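Recording Demonstrations in the Simulated Kitchen

Maintained by Esi Appiah, Proto project, Skidton

This page sets out the procedure for recording demonstrations by teleoperation. Operators who have not yet completed the introductory session with Osian Skyrme should do so before recording any episodes intended for training.

Before you begin

Open Sistus and load the kitchen layout assigned to you. Confirm that the task name in the session panel matches the one on your assignment sheet. Episodes saved under the wrong task name must be relabeled by hand, and this has caused delays in the past.

Move the arm through its full range once without recording. If the motion on screen lags behind the controller, close the session and restart it.

Recording an episode

1. Select Reset. The arm returns to its home pose and the objects are placed according to a new random seed. Do not move objects yourself after a reset.

2. Read the instruction aloud, for example "pick up the blue cup." The episode must carry out that instruction and no other.

3. Press Record and wait for the timer to start before moving.

4. Approach the object at a steady pace. Slow down over the last part of the approach, but do not stop completely. Long pauses are learned along with everything else.

5. Close the gripper, lift, and hold until the timer shows that the hold period has passed.

6. Press Stop, then mark the episode as Success or Failure.

An episode should last no more than 14 seconds. Longer episodes are flagged automatically and sent to review.

Variation

Approach from a different direction every few episodes. A set in which every grasp comes from directly overhead is of limited use, even if every grasp succeeds. Each operator records 68 accepted episodes per task – failures do not count toward this number, but they should still be saved.

If you miss the object and recover within the same attempt, keep the episode and add the tag "recovery." If you miss 3 times in a row, reset and begin again.

Checking your work

Replay your episodes from the wrist view as well as the room view before submitting. The gripper can hide a small object from the room view, and a poor grasp may look acceptable from one side. Upload the finished set to the Watkins folder by 5 p.m. on Sunday. Questions about rejected episodes should be sent to Esi Appiah with the episode number.
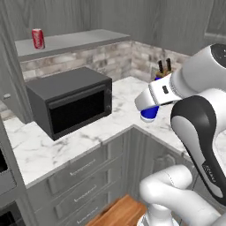
Room view during the cup task, with the gripper over the blue cup.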